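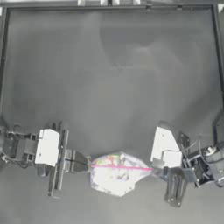

Graue Arbeitsplatte: Reflexe und Gefriertüten

citlali_b
Hallo zusammen! Ich hab jetzt seit Mai eine mattgraue Platte auf dem Packtisch und bin eigentlich happy, aber: durchsichtige Plastiktüten sieht man darauf echt schlecht, gerade da, wo das Licht so milchig spiegelt. Schleifen (hab noch 800er da) oder eine dunkle Unterlage drauf?

Trukia
Bloß nicht schleifen!! Hab ich bei meiner gemacht, jetzt hab ich Flecken. Nimm eine schwarze Matte, meine hat 12 Euro gekostet.

gautier
Seh ich anders. Auf Schwarz siehst du jeden Fussel, und die Tüten kleben gern mal fest. Ich würd erst an die Lampen gehen, die seitlich hängen und gut ist.

Trukia
Bei mir klebt nix. Welche Tüten hast du denn?

gautier
Die dünnen vom Großmarkt, fast 3.000 auf der Rolle :-) Vielleicht liegt's daran.

citlali_b
Ok, dann heute Abend erst mal Lampen umhängen. Matte bestell ich trotzdem, danke euch!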